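作業台の天板を長持ちさせる下敷きの使い方

2021年12月13日

接着剤や塗料を使う作業では、天板にじかに物を置かないほうが後が楽です。うちでは茶色の紙を敷いて、汚れたら替えるようにしています。新聞紙でもかまいませんが、インクが白い部材に移ることがあるので、塗装のときは無地の紙を使います。

紙はロールで買います。前はブラストゥラの薄手を使っていましたが、水性塗料がしみて天板まで届いたので、厚手に替えました。2,000円ほどの巻きで、月に二度替えても冬の間はもちます。

敷く前に天板を乾いた布で拭きます。木くずが残っていると紙が浮き、カッターを当てたときにそこから破れます。巻きぐせが強い紙は、内側を下にして置き、端から手のひらで押さえていきます。霧吹きで湿らせる方法も試しましたが、乾くときに波打つのでやめました。 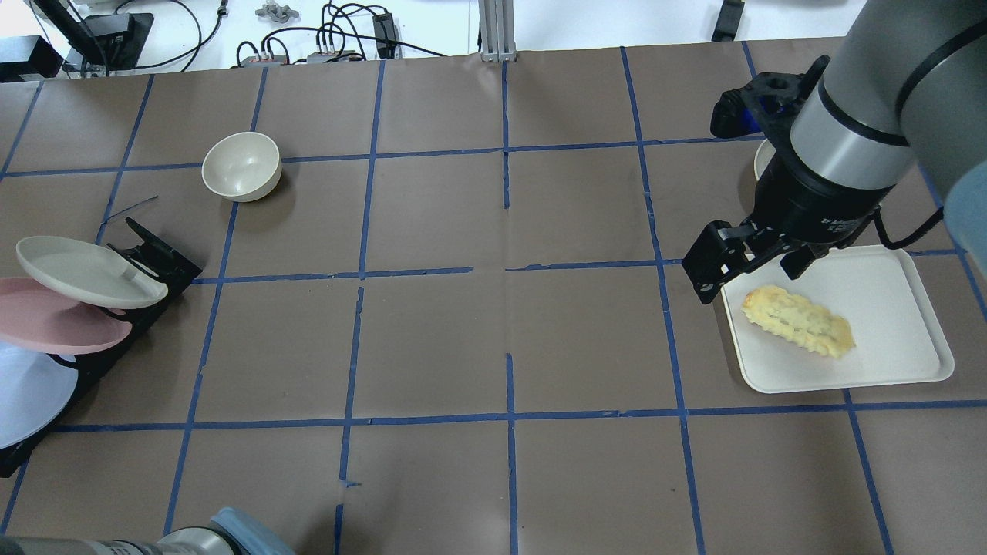

固定にはマスキングテープを使います。養生用の青いものは粘着が弱めで、ニスを塗った天板でもはがしやすいです。ただし長く貼ったままにすると糊が残ります。二月に貼ったものを夏まで放っておいたときは、はがすのに半日かかりました。

テープは引っ張りながら貼らないこと。伸びた分が後で縮んで、紙にしわが寄ります。15センチくらいずつ送り、指の腹で押さえます。継ぎ目は2センチ重ねれば十分です。

紙の上に線を引いておくと、部品の置き場所を決めるときに便利です。鉛筆だと塗料で消えるので、細いテープを貼ることもあります。少し曲がっても作業には差し支えありません。寸法を取るときは線をあてにせず、定規で測ってください。

残った糊は、まずドライヤーの弱で温めて、プラスチックのへらでこすります。それでも取れなければ中性洗剤を薄めて布に含ませ、しばらく当ててから拭きます。シンナーは塗装まで溶かすので使いません。

使い終わった紙は、塗料が完全に乾いてから丸めて捨てます。油性塗料やオイルのついた紙や布は自然発火のおそれがあります。水に浸してから、自治体の決まりに従って出してください。

残りのロールは立てて保管します。横にして上に物を載せると、つぶれて折り目がつきます。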